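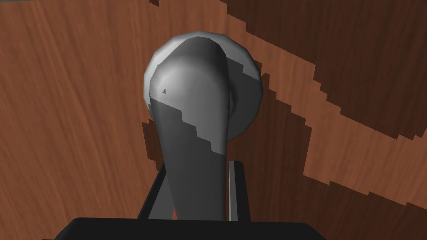

Tips for recording door-handle demonstrations in simulation. They apply to hanging levers on flat wooden doors. Notes kept by Sugeng Wuisan for the Trusuvell task set.

## Approach

- Start each episode with the fingers open and short of the lever. A start pose already touching the metal teaches nothing about reaching.
- Vary the start pose by hand. Eight starts per door is the minimum.
- Bring the fingers up on either side of the lever, then close. Do not push the palm into the door to find it.

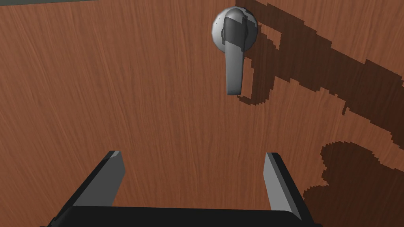
*Fingers open, lever still above them. Shadows fall right of the handle.*

## Shadows

Leave them on. Hard, stepped shadow edges look poor but do no harm if the light moves between batches. With one fixed light, the model can learn the shadow in place of the handle. Change the light every seven episodes.

## Two arms

Save the overview camera along with both wrist views. The wrist views lose the door edge at close range. Log both arms even when one is idle, and park the idle arm the same way only within a batch.

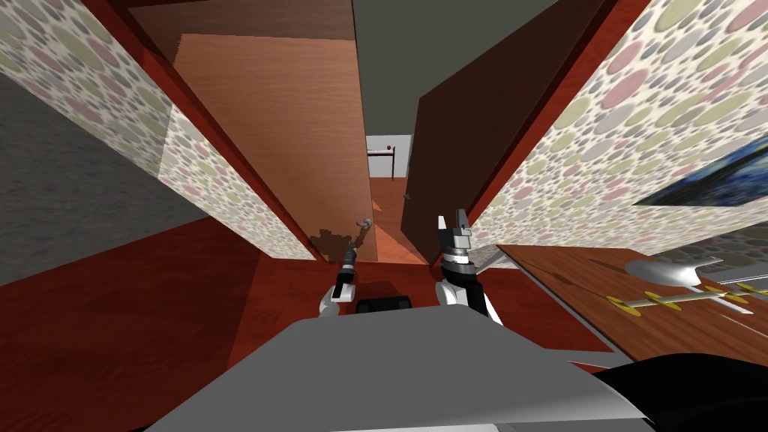
*Overview: left gripper just below the handle, right gripper open near the darker door.*

Discard any episode with a pause of more than five seconds. Trim shorter pauses at the start, never in the middle.
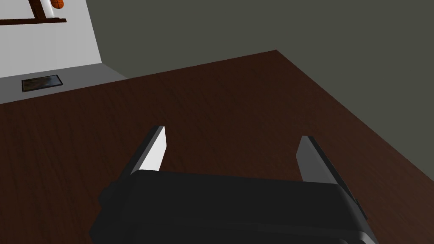
## Before export

1. Play back the wrist video at full speed.
2. Check that the gripper state matches the picture.
3. Label failed grasps as failed and keep them in a separate folder.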